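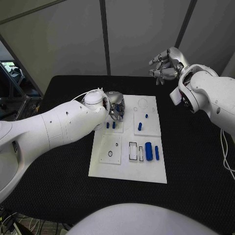
Figure 7.1 A white board on a black table.

Chapter 7: Sorting and fit

Grade 7 Maths > Shape and Measurement

A peg fits a hole when its width is a little less than the hole's. The gap between them is called clearance.
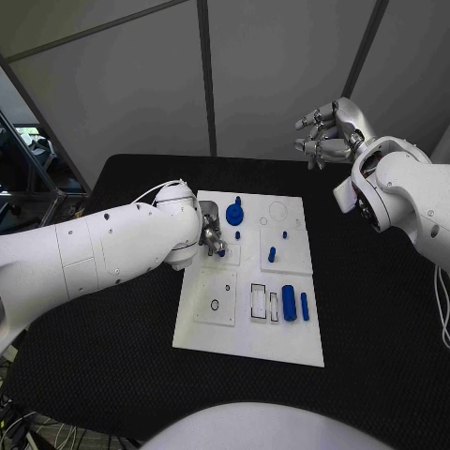

Too much clearance and the peg wobbles – too little and it jams. In this chapter you will measure both in millimetres.

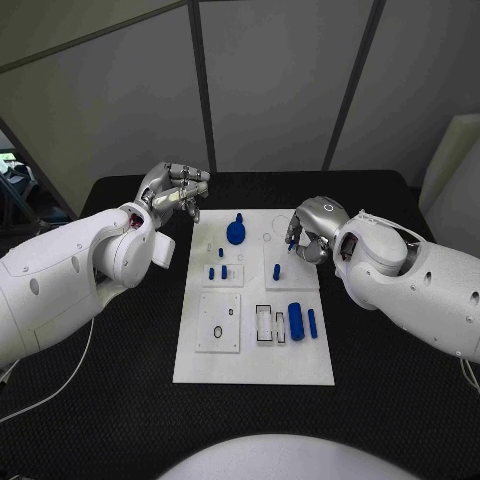
By R. Brophy | May

Bring a ruler and your grid book. Answers start on page 208.

© Kakora Press | Back to top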